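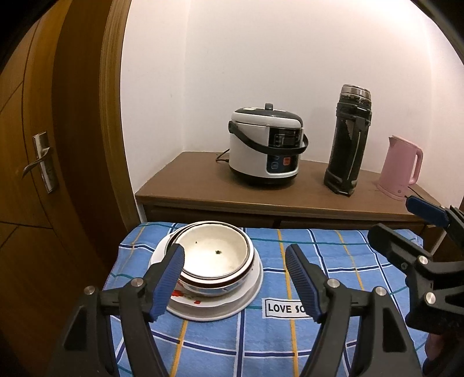

On 2022-05-23, Carter Lapointe wrote:

> Does anyone on the list know what's going on at the old Surar workings? I drove past on my way to Stemstead and the gate chain was cut again, with fresh tire tracks going up toward the No. 2 shaft. My neighbor swears the pump cable is already gone. I thought Gadusance was supposed to have a guard up there until the caps were poured. Also, is the Poojary adit still open? My kids are old enough to go looking for it now and I'd like to know what to tell them.

Hi Carter and all,

Tell them to stay off that hill, please! The Poojary adit got a steel grate back in January, but two of the bars were bent wide enough for a grown man to squeeze through when I walked up there with the dog last month. I called it in and got a reference number (2537, if anybody wants to quote it and pester them too) and then not a peep.

About the guard: there was one, and he was pretty good, but the contract only covered nights and I'm told it ran out. I asked the Gadusance office if it would be renewed and the woman on the phone said "it's under review." She was very nice about it. I have heard that phrase from them before, when my well went orange.

The cable I can believe. They left the whole run in place from the substation to the pumps, and it's thick old copper, so of course people are going to come for it. What worries me more is the air. My dad worked the lower level until he was 30 and he always said the back end would put your lamp out in no time, and that was with the fans running. There haven't been fans in there for years. Whoever is going in after scrap either doesn't know that or is broke enough to try it anyway, and I'd hate for us to find out the hard way which.

So what I'd like to do is send one letter from everybody, asking for the grate fixed, a date for the caps, and the cable pulled out by the company so there's nothing left to steal. I've got 24 names so far, mostly from our road. If you want to be on it just reply to me off list with your name and street, and if you have pictures of the gate, send those too (small ones, my connection is awful).

Carter, did you happen to notice if the tracks went past the powder house or stopped there?

Deb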